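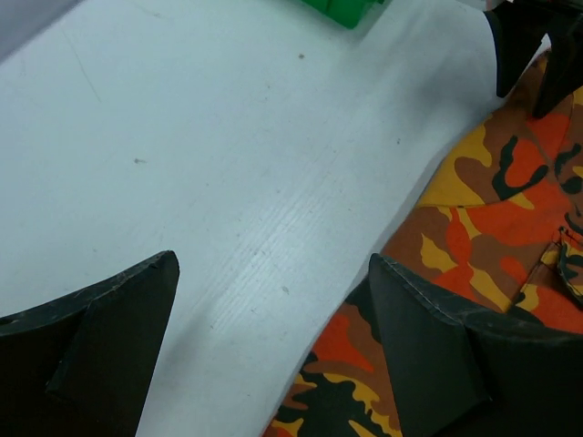
Camouflage-patterned garment on a white tabletop.

Ullstead Community Clothing Exchange
Minutes of the Ordinary Meeting of Members
Held in the Eskola Room, Ullstead Hall, on July 8, 2025

Present: Erlinda Lagman (Chair), Vlastimil Beneš (Secretary), and members as signed in the attendance book.
Apologies: as recorded in the attendance book.

The Chair opened the meeting at 7 pm and welcomed those attending for the first time. Members were reminded that the side door is locked at the close of business and that anyone leaving early should use the front entrance.

1. Minutes of the previous meeting

The minutes of the March meeting had been circulated. One correction was requested under item 4, where "winter coats" should read "winter coats and boots". Subject to that correction, the minutes were confirmed as a true record.

Carried.

2. Matters arising

2.1 Signage. The Secretary reported that the new sign for the Vandow Street entrance had been delivered and put up. The old sign remains in the storeroom. A member asked whether it could be repainted for use at the seasonal swap days. Agreed that it be kept for that purpose.

2.2 Shelving. The two replacement shelf units approved in March have been assembled. One stands slightly out of level on the uneven part of the floor and has been packed underneath. The Secretary was asked to check it again before the children's stock is moved.

2.3 Letter to the Council. The Council has acknowledged the letter about the street light opposite the loading area. No date for the repair has been given. To remain on the agenda.

3. Correspondence

In: a letter from the Nostum Neighbourhood Centre asking whether the Exchange would accept unsold clothing from its annual fair; a notice from the hall management about changed bin collection; a thank-you card from a family assisted during autumn.

Out: reply to the hall management confirming the new bin day; letter to the Council as noted above.

Discussion took place on the Nostum request. Members were generally in favour but were concerned about the amount of sorting involved, particularly if items arrived in mixed bags. It was noted that the same offer had been accepted in the past and that a good deal of the clothing had needed washing before it could go out.

Moved that the Exchange accept clothing from the Nostum fair on condition that it is washed and separated into adults' and children's items before delivery. Seconded.

Carried, one member abstaining.

4. Secretary's report

Mr Beneš tabled a written report. The Exchange gave out 1,106 items in the period since the previous meeting. Demand was strongest for school uniforms, work trousers and children's jumpers. Men's shoes in larger sizes remain hard to find, and requests for them are now written in the front of the day book so that donors can be told what is wanted.

The Saturday opening has been well used. The weekday evening opening has been quieter, and the Secretary suggested that it be reviewed before the end of the year. A member who attends in the evenings said that those who come at that time are mostly shift workers who cannot come at any other — she asked that this be taken into account. The Chair agreed that numbers should not be the only test.

Report received.

5. Sorting guidelines

The Chair presented a revised draft of the guidelines for the sorting table. The changes were as follows.

Items with a missing button or a short open seam are to go into the mending basket and not into rags. Zips are to be tried before an item is priced or hung. Pockets are to be emptied, and any money or documents found are to be handed to the person in charge of the session and entered in the day book.

There was some discussion about clothing with a camouflage or similar pattern. It had been asked whether such items should be hung with work and outdoor wear or with general casual clothing. Agreed that they be hung by type of garment and size, as with any other pattern. Uniform items bearing badges or insignia are to be set aside and referred to the Chair.

A member asked that the draft also mention swimwear, which is at present accepted by some sorters and refused by others. Agreed that swimwear be accepted only if new and with the label attached.

Moved that the guidelines be adopted as amended. Seconded.

Carried.

6. Mending evenings

Three mending evenings have been held in the Eskola Room. Attendance was steady, and the machines lent for the purpose have been returned to their owners. Those present asked for better lighting at the far end of the room and for a second ironing board. The Chair will speak to the hall management about the lighting. Purchase of an ironing board was approved without a formal motion, the cost to be met from petty cash.

It was suggested that one evening be given over to darning and the repair of knitwear. Ms Lagman undertook to find someone able to lead it.

7. General business

7.1 Hangers. The Exchange has more wire hangers than it can use. Members are welcome to take them. Wooden hangers are still needed.

7.2 Keys. All holders of storeroom keys are asked to sign the key register by the next meeting. Two keys have not been accounted for.

7.3 Parking. Members unloading on Vandow Street are reminded to keep clear of the neighbouring driveway. A complaint has been received and the Chair has apologised on behalf of the Exchange.

Actions

Chair: speak to the hall management about lighting; find a leader for the knitwear evening.
Secretary: check the shelf unit; reply to Nostum; print the adopted guidelines and place a copy at the sorting table; follow up the missing keys.

There being no further business, the meeting closed at 8.40 pm. The date of the next meeting will be advised by notice in the foyer.

Minutes taken by Vlastimil Beneš, Secretary.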